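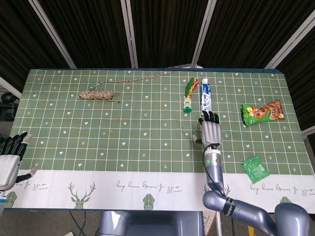

Visit to the Lamham Household Goods Fair, March

A delegation of two from the Udside Consumer Office attended the fair at the invitation of the organizer, Ghizlane El Fassi. The halls opened at 9:30 a.m. and held 26 exhibitors, most of them suppliers to small grocery and hardware stores.

The morning was given to the mixed-goods section, where everyday articles are shown together on dressed tables, as a customer might find them at home. Coiled rope, toothpaste, and a snack bag shared one green checked cloth with a border of deer heads. Mr. Rissanen noted that the cloth itself drew more inquiries than the goods – Lindqvist, which supplied the table linen, had brought up to 469 pieces and was taking orders by noon.

After lunch, Aatos Valtonen of Prorkonier spoke on labeling for small packets. His remarks on type size were useful, although the room was noisy and the closing questions had to be held in the corridor.

Price lists from both firms have been placed in the Udside reading room. Requests for copies may be addressed to Rigoberto Varela, extension 494.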